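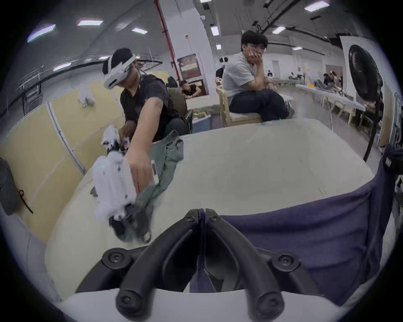
Wenell Parish Meeting
Minutes, Wednesday, May 13, 2026
Held in the hall after evening prayer

Status: unconfirmed. Corrections to the secretary before the July meeting, in writing please. Corrections made in the car park last time were not recorded and two of them contradicted each other.

1. Opening and reading

The chair opened the meeting. Psalm 73 was read in full, with a short silence after it. The rector spoke briefly on the verse about going into the sanctuary and said the psalmist doesn't get an explanation there, or not much of one. A member asked whether we were meant to take that as guidance on the agenda. The rector said no.

Apologies were received from the warden and from the organist, whose report was left in the pigeonhole.

2. Minutes of the previous meeting

Accepted with one change. Item 5 said the parish "enthusiastically supported" moving the Easter Vigil to the earlier time. Several people present remembered it differently. The wording is now "agreed to try". The secretary notes that the notes taken on the night say only "earlier, ok".

3. Matters arising

The side door still sticks. The locksmith has been and says it is the frame, and the joiner has been and says it is the lock.

The large-print psalters have arrived. They are large. Whether they fit the pew racks was not checked before ordering, and they don't. They will live on the table by the font for now.

The letter to the diocese about the shared Lent course has had no reply. The secretary will write again and ask for an acknowledgment this time, not an answer.

4. The Clalex program

This took most of the evening.

The proposal, circulated beforehand, was that the parish take up Clalex as its main form of adult teaching after the winter break. Clalex is a course of 10 sessions, each with a film, a workbook and a guided prayer played through a speaker. The subscription for a parish our size is $164 a month. The proposer had been to an introductory evening elsewhere in the deanery and found it moving, and said so plainly, and nobody at the meeting doubted it.

Questions were then put.

A member asked what Clalex teaches about the sacraments. The proposer said it was designed to be used by all churches. The member said that was a description of the market and asked again. The workbook was passed around. Baptism is on one page, beside a photograph of a river. The Eucharist was not found by the time the book had gone right round the table, although the proposer believes it comes up in the leader's notes, which are only released once a parish has subscribed.

Another member asked about the claim in the brochure that parishes using Clalex "see lives changed by session four". How is that measured, and by whom? The proposer understood it came from feedback forms. It was asked whether people who had left before session four filled in a form. This wasn't known.

The rector was invited to give a view and said it would be a mistake to sneer at a thing because it has a logo. People have come to faith through much worse. The rector's own reservation was about the guided prayer. The old writers on prayer are cautious about being led to a feeling and then told what the feeling was, and the recording in session two seems to do that quite quickly, with music under it. The rector would sooner read through one of the Fathers slowly with whoever turned up, and accepted that this might be a very small number of people.

The proposer said, fairly, that the last time we read one of the Fathers slowly it finished with three people, two of whom were married to each other. The parish has no course at all at present, and a perfect course that does not exist has never helped anybody. Newcomers ask what we offer in the way of teaching and are given a leaflet with last year's dates on it.

There was a good deal of agreement with this, including from people who went on to speak against the program.

The survey was then tabled. It was handed out after Mass on two Sundays and 31 forms came back. Asked whether they would like "more opportunities to grow in faith", nearly all said yes. The secretary asks that it be recorded that it's hard to see who would have ticked no. The question about which evening people could come was left blank on most of the forms. Under "other comments" the most frequent subject was the heating.

It was suggested we borrow the first session from the parish that already has it and show it once. The proposer will find out if the licence allows this. A member asked that the showing be followed by ordinary conversation, without the discussion cards.

Motion: That the parish does not subscribe to Clalex at this time, that one session be shown if permitted, and that the rector prepare an outline for a plain reading group as an alternative, both to be reported on in July. Carried on a show of hands. The proposer abstained and was thanked, and the thanks were meant.

5. The icon on loan

The icon of the Mother of God offered by the Rizzi family estate would come to us on long loan for the north aisle. The solicitor's letter describes it as "traditionally associated with healings".

The meeting discussed what we would be agreeing to if we said yes. The rector distinguished between having an icon in church, which needs no defence, and advertising one, which does. There is no record of any healing with a date or a name attached. The letter was read twice to be sure. A member said that the absence of paperwork had not troubled the apostles. Another said the apostles were not being asked to insure it.

It was asked if the loan came with conditions. It does: a printed card is to be displayed nearby with wording supplied by the estate. The wording was read out. The meeting was not comfortable with the third sentence.

Agreed: to accept the icon gratefully, subject to the card being left out or rewritten by the rector. If the estate insists on the card, the matter comes back here. A candle stand may be placed in front of it. People may pray there without being told in advance what will come of it.

6. Healing service

Connected with the above. The Osteo rooms across the road have asked to leave their leaflets at the back of church on the afternoon of the anointing of the sick. The approach was friendly and they have been good neighbours over parking.

After a short discussion this was declined. The feeling was that the sacrament and the leaflets would be read as one offer, and that people who come to be anointed are often frightened and should not be handed a price list on the way out. The secretary will write a kind letter. The leaflets can go on the ordinary noticeboard in the hall with everyone else's.

A member asked whether the service is still to be called a "healing service" in the pew sheet. The rector prefers "Anointing of the Sick", the name it has in the book. The pew sheet will be changed. It was pointed out that attendance may drop. The rector said it may.

7. Music

The organist's report was read. Its main point is that the psalm should be sung to the same tone for a whole season so that people have a chance of learning it. The report notes that this was agreed two years ago and done for three weeks. Agreed again.

The request for a projector screen in the nave was held over. No one present wished to speak for it and the person who asked for it was not here.

8. Other business

The silence before Mass. There isn't one. A member asked if a notice would help. The notice from the last attempt was found in the vestry drawer and will go back up, with no great hopes held for it.

The kitchen urn is not to be filled above the line.

A question was raised about why evening prayer is said when so few come. The rector replied that it is said for the ones who don't. The member was not sure that answered the question but was happy for it to be written down.

9. Close

The meeting closed with the Grace. The next meeting is in July, on a date to be put in the pew sheet.

Actions

Secretary: second letter to the diocese; letter to Osteo; pew sheet change for the anointing.
Proposer of item 4: licence for a single showing.
Rector: reading group outline; reply to the Rizzi estate about the card.
Side door: unassigned.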